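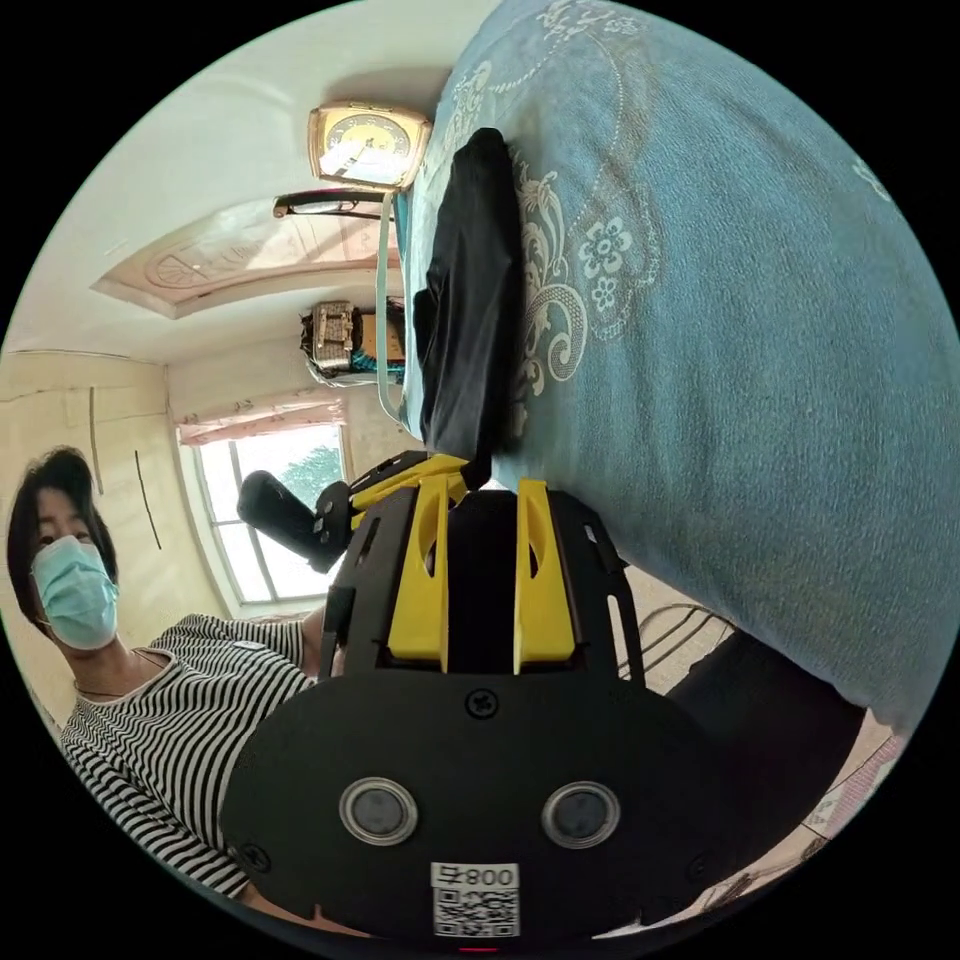

The Fold

The rules of the Ullbridge Student Manipulation Trial ran to 14 pages, and the fold was on the last of them. Earlier pages covered entry, safety, permitted batteries and the size of the crate. Page 14 said that each team would fold one soft item, chosen by the judges on the day, on a surface also chosen by the judges, and that the item might be of any colour.

The team from the technical college read this as meaning towels. They had a reason. In the two previous years it had been towels.

Their entry was called Plundero. It was a single arm on a wheeled base, with a two-finger gripper and a control program that had been written by five people in five styles. The program learned from demonstrations. A member of the team would hold a copy of the gripper in one hand, do the job, and the recording would be added to the set. By the end of April the set held 2000 folds. All of them had been made on the white bench in the workshop, under the strip light, using towels bought in one pack from one shop.

On the bench it worked well. The log for the last week of April shows 62 attempts and 11 failures, and most of the failures were put down to a worn drive belt. The belt was replaced. The tutor signed the test sheet and wrote under the signature: "Try it somewhere else."

The team leader took the sheet home and thought about the note for longer than she had meant to. She was a second-year student who kept the log, owned the good screwdrivers, and had been made leader by a vote she had not attended. In the morning she asked the others where else there was. The corridor was suggested. They wheeled Plundero into the corridor and it folded a towel on a trestle table, under the same kind of strip light, and this was entered in the log as a success in a second location.

The tutor read the entry. He said that a corridor was a workshop with less in it.

The programmer in charge of vision was a quiet boy who lived with his grandmother above a shop that sold door handles. He said they could use her spare bed. It was the first thing he had offered in a meeting since February and it was accepted quickly, before he could withdraw it.

Plundero could not be carried up the stairs. The hand tool could. Three of them went on the first afternoon, with the tool in a rucksack, a laptop, and a bag of clothes collected from the lost property cupboard. They had agreed on 11 items. These were to be folded on whatever was there, and the recordings used to see how the program judged them. No arm would be involved. If the program could not tell where the edges of a garment were, the arm would only find that out more slowly.

The grandmother asked whether she should change the bedding. They said no. She asked whether she should iron it, then, and they said no again, and she went away to make something in the kitchen that took all afternoon and smelled of onions.

The first results were poor. The program had been given towels on white for two months and had formed a view of the world from them. Shown a pattern, it reported edges in the pattern. Shown a sleeve, it reported a second garment. In one recording it placed the corner of a shirt at a point where there was no shirt, with a confidence of 0.97, and held that opinion until the recording ended.

"It thinks the bed is the laundry," said the programmer.

"Can you tell it that it isn't?"

"Not as such."

The team leader wrote this down. The log entry reads: Background treated as item. No direct fix. More data.

They argued about this on the bus. The third member, who had built the gripper and regarded all software as a delay, wanted to bring a plain sheet to the trial and spread it over whatever the judges provided. The rules were consulted. Page nine said that no team might alter, cover, mark or clean the working surface. She asked whether a sheet was a cover. It was agreed that a sheet was a cover.

The programmer wanted to throw away half the towels. His case was simple. The program had seen so many of them that a few dozen recordings of anything else would make no difference to it. If the towels were cut down, the new recordings would count for more. The gripper builder pointed out that she had made a good number of those towel recordings herself, during her lunch, and that her thumb still clicked. He said he was sorry about the thumb. He did not change his position.

The leader put off the decision for two days. Then she kept every fourth towel recording and moved the rest to a folder named Old, and they went back to the flat.

They went seven times. The routine became fixed. One person used the tool, one watched the laptop, one spread the next item out and crumpled it again. Crumpling was harder to do than expected. People crumple in habits. The gripper builder always twisted to the left, and the programmer produced a sort of nest. To break this up, they dropped each item from shoulder height and used it as it fell. The grandmother, passing the door, saw a cardigan dropped onto her bed from a height for the ninth time and asked what it had done.

There were problems with grip. The fingers had been set for towelling, which is thick and comes up when pulled. Thin cloth slid between them. The builder fitted softer pads, and these held the thin cloth but would not let go of it, so that the item was folded correctly and then unfolded as the hand moved away. She tried three other pads. The one that worked was cut from the sole of a bath mat. It was listed in the parts record as "pad, rubber, type D", there being no field for a bath mat.

By the middle of May the program could find the edges of a dark shirt on a patterned cover in most of the test recordings. It was slower than before. On plain towels it had become slightly worse, and this troubled the leader, who went back over the numbers twice in the hope of finding a mistake in them. There was no mistake. It was less sure of itself everywhere, and more often right.

The trial was held on 24 May 2024 in the Ullbridge sports hall. Eight teams had entered. Plundero was placed between an entry called Pagano, which had two arms and a coat of red paint, and one called Lidix, which had a laptop open on a stool and four students lying on the floor around it.

The judges brought out the surface first. It was a folding table with a tartan blanket on it. There was some noise from the teams. Then the item was shown, and it was a pair of children's pyjama trousers, dark green, with feet.

"Feet," said the programmer.

"We've done socks," said the builder.

"We've done two socks. They weren't attached to anything."

Pagano went first. It moved quickly and with both arms, took hold of the blanket at two corners, and folded it neatly in half with the trousers inside. The judges conferred. The item was no longer visible, and the surface had been altered by the robot, on which page nine had nothing to say. A score was given at last, and an objection to the score, and an objection to the objection, and the hall waited.

Plundero was called after the break. The leader pressed start and stepped behind the line.

For 14 seconds it did nothing. On the bench it had never taken more than three. The camera moved a little to one side and back. The programmer had his hand over his mouth. On the screen the outline of the trousers was being drawn, rubbed out and drawn again, first with one leg, then with two, then with a stripe of tartan added, then without it.

Then the arm went down. It took the left ankle, lifted it, let it hang, and laid it across the right one. It went back for the waist. It missed the first time, closing on air with a small click, and opened and tried again a little lower and came up with cloth. The fold went over. One foot was left sticking out at the side.

The arm withdrew. The pads let go.

The judge with the ruler measured the foot and spoke to the judge with the clipboard. They gave it 62 out of 100, with marks lost for time and for the foot. This put Plundero third, behind Lidix, which had folded the trousers perfectly and then pushed them off the table, and ahead of Pagano, whose objection was still being heard when the chairs were stacked.

The leader wrote the entry in the van. Item: trousers with feet. Surface: tartan. Result: folded, one foot out. Missed grasp at waist, recovered without help. Start delay 14 s, cause known. She read it through and added a line for the next session, to be held at the flat if it was free: Get something with a hood.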